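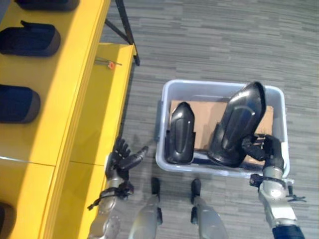
Sikel: comparación de manos y cámaras de muñeca

Ficha del conjunto de datos

Sikel reúne episodios teleoperados de manipulación de carcasas de plástico negro junto a una plataforma amarilla. Se grabó en el taller de Brekke para comparar dos configuraciones de mano sobre el mismo brazo y con el mismo controlador. Cada episodio incluye vídeo de la cámara de cabeza, vídeo de las cámaras de muñeca, posiciones articulares y consignas enviadas.

Contenido

Episodios: 3.000
Episodios reservados para evaluación: 300
Configuraciones de mano: 2
Operadores: 5

La vista de cabeza cubre la zona de trabajo y los antebrazos. Las de muñeca miran hacia los dedos, con parte de la carcasa de la muñeca dentro del encuadre.
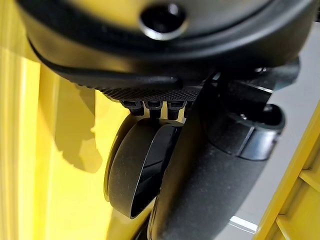
Última modificación: mayo, Tincuța Jitaru

Limitaciones conocidas

El amarillo de la plataforma satura con luz directa y la exposición automática oscurece los dedos. En la vista de muñeca, la mano proyecta sombra sobre la superficie, y un detector de contornos puede tomarla por un objeto. Con los dedos flexionados, el punto de contacto suele quedar oculto; para estimar el agarre hay que usar también la vista de cabeza.

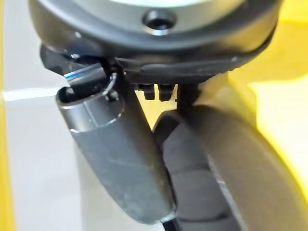
Vista desde la muñeca: dedo gris metálico a la izquierda, dedo negro acanalado a la derecha.

Las consignas de la configuración B llegan con un retardo mayor. No se ha corregido en los ficheros.

Uso

Leer primero indice.csv. La columna «mano» vale A o B. No mezclar ambas al entrenar sin normalizar antes la apertura.

Contacto: Folke Kristiansen (grabación), Gudrun Sjögren (calibración).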